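Darnimum Badminton: the gallery

Saturday 7 January 2023

Welcome to the gallery page, where we celebrate the unsung equipment of a small club that plays on the other side of the car park from a much better funded squash club. Action shots were attempted in November and the less said about them the better. Shuttlecocks, on the other hand, hold a pose.

We get through a fair number. The feathered ones were lovely, sounded marvellous and lasted about as long as a choc ice, so we went over to yellow nylon and have stayed there. Purists may write in. Purists may also pay for the feathers.

Tidying up is the part of the evening at which our members show least talent. People who will dive full length for a drop shot find they can't bend down once the lights are going off. The rule is simple enough: whatever is on the floor goes in the bowl, and the bowl goes back on the shelf.
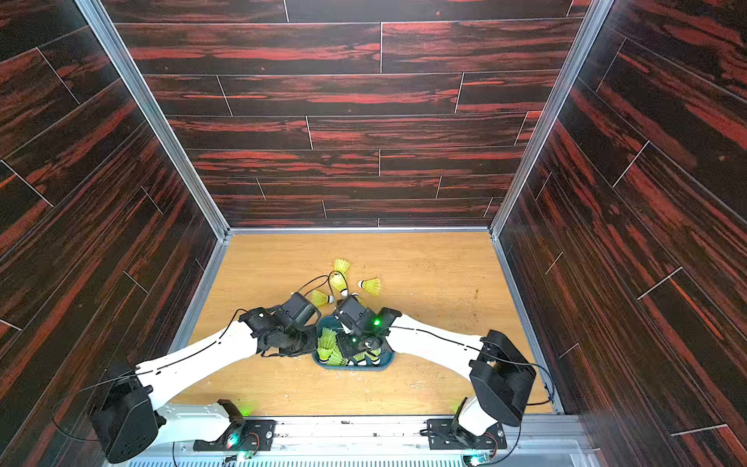
A shallow bowl suits the job better than the tubes ever did. Getting a nylon shuttle back into a tube takes patience, and getting the bottom one out again takes a racket handle and some language. With a bowl you just drop them in any way up and they sort themselves out, or they don't, and it makes no difference to anyone's backhand.

Before anything goes back on the shelf, have a quick look at the skirts. A split one will wobble off towards the fire door whatever you do to it, and should be retired to the practice bag. The practice bag is now larger than the proper bag. We are aware.

A word on supplies. The last order came from Unance, who sent 100 when we had asked for rather fewer, and very politely declined to have them back. Anyone wanting a tube at cost should ask at the desk. The Tistason nets are holding up well apart from the one that was always going to be trouble.

Club night starts at half past seven and we finish at 9, after which the floor is all yours. Bring indoor shoes, a drink and a willingness to stoop.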